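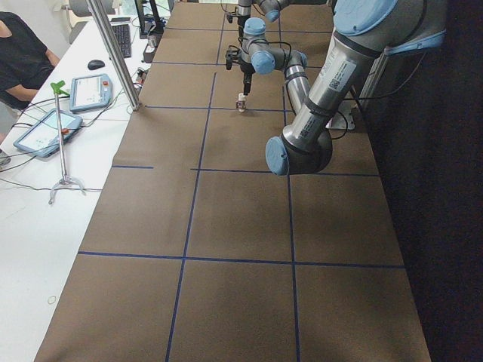
退租时押金扣除清洁费的依据与申诉方式

最后更新：2024年3月25日
阅读时间：3分钟
搜索社区、楼栋或关键词

Anikó Szilágyi

本人于去年九月入住Ayaaba公寓二期，户型为一居室，租约由Pladari物业代为签署。现租约期满，已按要求提前书面通知并完成交房手续。日前收到结算单，其中列有“深度清洁费”一项，另有“墙面修复费”一项，两项均从押金中直接扣除，未附照片，亦未附维修单据。

交房当日，管理处工作人员曾与本人共同查验房屋，并在查验表上注明“状况良好，正常使用痕迹”。墙面仅在卧室一侧留有挂画所致小孔，入住时经管理处口头同意。现请教各位：

一、查验表已由双方签字，物业是否仍可事后追加扣款；
二、口头同意能否作为依据；
三、如需提出异议，应向物业提出，还是直接向业主方Hurano提出。

租约正文对清洁标准仅有一句表述，即“恢复至入住时之整洁程度”，附件中未见收费标准。

Stistitlow租户服务台

您好。就所述情况，谨作如下答复，供参考。

关于第一项，双方签字的交房查验表是认定房屋交还状况的重要书证。查验表未记载的损坏，物业如主张扣款，一般应说明发现时间、具体部位及费用构成，并提供相应凭证。建议您先以书面形式（电子邮件亦可）要求对方提供清洁及修复的单据和照片，并在函件中写明答复期限。

关于第二项，口头同意并非当然无效，难点在于举证。请检查入住期间与管理处的往来信息，包括报修记录、住户群通知及前台留言。如当时同意安装挂钩的工作人员仍在职，可请其出具简短书面说明。即使无法证明，挂画小孔是否属于正常使用损耗，仍可依租约关于损耗的条款另行主张。

关于第三项，应以租约载明的出租人为准。若Pladari仅以代理人身份签署，则异议函宜同时寄送代理人与出租人，并保留寄送凭证。押金由何方保管，亦请一并核实，该信息通常载于租约首页或押金收据。

异议函建议包含以下内容：

房屋地址及租约编号
交房日期及查验表复印件
对各扣款项目的逐项意见
要求退还的金额及收款账户
答复期限，可定为30日，租约另有约定的从其约定

各地关于押金退还期限及举证责任的规定不尽相同，协商未果时，请向所在地住房租赁主管部门或法律援助机构咨询。本答复不构成法律意见。

三号楼住户

同一小区，去年退租时亦遇此类扣款，清洁费一项为123元。本人去函索取单据，管理处其后退还70元，其余部分解释为地毯清洗，租约附件中确有该项约定，故未再追究。

建议楼主再核对一遍附件，尤其是末页的“公共设施及室内配置清单”，字号较小，容易遗漏。本人所持租约连同附件共42页，地毯条款即在其中。二期户型是否铺设地毯，本人不清楚。

另，健身房门禁卡及车库遥控器如未交还，也会在结算单中扣除，请确认已取得回执。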